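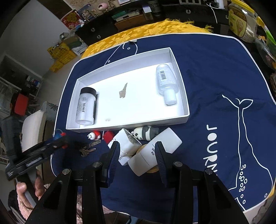
Page last changed: 2022-06-05 by V. Devadiga

Filed under: Household help desk > Tables, linens and spills > Open

Search tickets Go

Print this page | E-mail this page

Ticket: tan stain in white tray, also things going missing off the whale table
Raised by: Clementina Rocha
Flat: 18, Levthorpe
Status: open, waiting on reply

Clementina, first report
The white box lid we use as a tray on the navy whale cloth has a tan mark on the bottom of it. Irregular shape, plus a small one near the edge. Don't know what did it. The jar with the black cap and the clear bottle with the flip cap both live in there so one of them is my guess. The clear one is always ending up on its side. Need to know if it goes through to the cloth before Tumaini's mum comes to stay in July -- it's her cloth.

Vasanthi
Have you lifted the tray and looked underneath? Also which one is leaking. Stand both on kitchen paper overnight, caps done up, then tell me.

Clementina
Did it. Jar paper clean. Clear bottle paper clean as well when it was stood up. Laid it down the next night and got a faint ring, no colour to it though. So not sure thats our stain.

Vasanthi
OK so flip cap weeps when it's lying down. Separate problem, maybe. Keep it upright or put it in a freezer bag. What's been in the tray before these two?

Clementina
Asked round. Jhosep had tea bags in it for a week when the sink was out. Says he "put them on a saucer". There was no saucer.

Vasanthi
Tea then, most likely. It's card so it won't wash out, you'll only make it furry. Line it or bin it. Cloth?

Clementina
Looked under. Nothing on the navy that I can see but it's dark so would I? White outline of the whale is fine, so is the piping.

Vasanthi
Press a damp white hanky on it where the tray sits, hold it, look at the hanky. Don't rub, the print might lift. Same on the yellow floral one at the back if anything's got on that -- go easy on the fringe.

Tumaini Rugemalira, added to ticket
Hanky clean on both. Thanks. Second half of this was the missing things pls don't close. Keys, the panda, the red and white ball toy, they all sit loose in front of the tray and get knocked off whenever someone reaches for the white bottles. Keys were down the back of the drawers twice.

Vasanthi
Swap it over. Keys and small toys IN the tray, bottles out and standing on the round wooden lid. Is the lid big enough?

Tumaini
For 2, yes. The squeezy tube wont stand, it slides off the big one.

Vasanthi
Tube cap down in a mug. Fresh lid for the tray if you've got one, Erasto had a pile of them at no. 21.

Clementina
Erasto says he'll drop one round. Will update when it's here. Still want to know about the clear bottle, do I chuck the cap or

Reply to this ticket | Print this page | E-mail this page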